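About Skevik Play Kitchens

We started in Greltonberg with one shelf of toy food and a big soft spot for pretend cooking! These days we put together play kitchen sets for preschools, and our list runs to over 50 pieces. 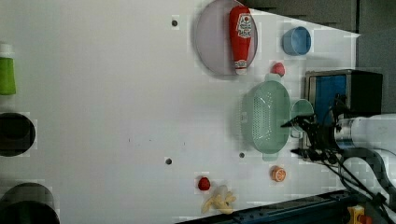
Every set gets a long play on our own table first, usually with far too much soup being served.

In March we opened a second room in Dorkton, so come by and mix your own set.
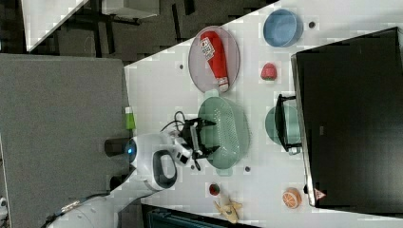
Food is still our favorite part. Kids love a banana with its peel splayed open, or a strawberry with a leafy green top, and so do we.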